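In defence of the bare table

Most advice on presenting cake concerns the cake. A smaller body of advice concerns the plate, and almost none concerns the table, which is treated as whatever happens to be underneath. I think this is the wrong order of importance. The table occupies more of what a person sees than the plate and the slice put together, and it is the part we are most inclined to cover up.

My position is that a slice of cake should be served on a plain plate, on a plain table, with nothing else on the table that does not need to be there. By nothing else I mean no runner, no stack of napkins, no jar of dried flowers and no second plate holding a smaller version of the first. I would also leave the fork off until the person who is going to eat is sitting down.

The case rests on contrast and on area. A matte white surface returns light evenly and has no pattern to compete with the food. A glossy one does not behave in the same way. It reflects window frames and lamp fittings, and under a low lamp it will put a bright patch beside the plate that is stronger than anything on it. I have worked with both. At Mesham, where I kept the tea room for 11 years, we began with varnished tables and changed them in the seventh, and I would not go back to varnish.

The objection usually made is that a bare white table looks clinical. Leif Lunde, who supplied our cakes for most of that period, made this objection at regular intervals and in writing. He held that people want to be told they are somewhere pleasant, and that a cloth tells them. I accept that a cloth tells them something. It also holds crumbs, shifts when an elbow is dragged across it, and has to be washed. We ran cloths for one September at his request. The laundry took 3 hours a week that had previously been spent on baking, and the cakes were the worse for it.

Clinical is in any case a description of light more than of furniture. A white table in cold light looks grey. The same table with a warm lamp over it looks like cream paper. If a room feels like a waiting area, the lamp should be changed before anybody buys linen.

Then there is the plate. I favour blue, in the light to middle part of the range, and I favour it for a dull reason. Very little cake is blue. Sponge, pastry, custard and most fruit lie between pale yellow and dark red, so a blue plate separates from nearly anything placed on it. A white plate on a white table loses its edge, and the slice appears to have been put down on the table itself. A patterned plate has the opposite fault, in that the pattern is read first and the cake second. 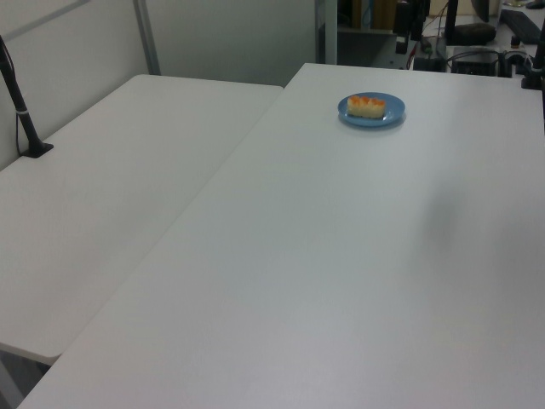
The rim matters more than the diameter. A slightly raised rim throws a thin shadow and stops a loose piece of topping from leaving the plate when it is carried. A deep rim turns the plate into a bowl and hides the lower part of the slice from anyone seated. Our plates came from Sundqvist, in a plain round pattern with a low rim, and of the 28 we bought only 3 were broken in all the time we used them.

For a rectangular slice I would put the long side towards the person eating. This is the side that shows the structure: the depth of the body, the line where it meets the topping, and whether the topping has been laid evenly. A slice turned end-on shows its least informative face. There is a school of thought that prefers everything at an angle, and I have read the arguments in the Cudia catalogue and elsewhere, but an angled rectangle on a round plate only looks as though the plate has been knocked.

Exact centring is less important. A slice a little to one side leaves a clear area of plate for the fork to work in. People who centre everything tend to be people who carry the plates and do not eat from them.

I should deal with the matter of two tables pushed together. It is common in small rooms, and it is generally done badly. Where the tables match in height and colour, the seam can be left visible and need not be bridged with a cloth. What it must not do is run under a plate. Even a small step will rock a plate, and the noise is unpleasant. Keep the food on one table and leave the other clear, for elbows or for the teapot when it comes. If the tables meet at an angle, let them. Forcing them square against a wall that is not itself square produces a tapering gap, and a tapering gap catches spoons.

Empty space on the second table will be seen by some as wasted. We once had a fitter from Flalance suggest a tiered stand for it, and later a rack of leaflets. I declined both. A surface with nothing on it can be wiped in one pass and is available the moment it is needed. A surface with a leaflet rack on it has to be cleared first, and the leaflets have to be put somewhere, and that is usually a chair.

There are limits to all this. A birthday is a different occasion and can stand as much decoration as the household will tolerate. Very dark cakes are as well served by a white plate, provided the table is not also white. Children do better with a mat. For ordinary purposes, though, on an ordinary afternoon at half past three, I would wipe the table, set down one plate and bring the tea separately.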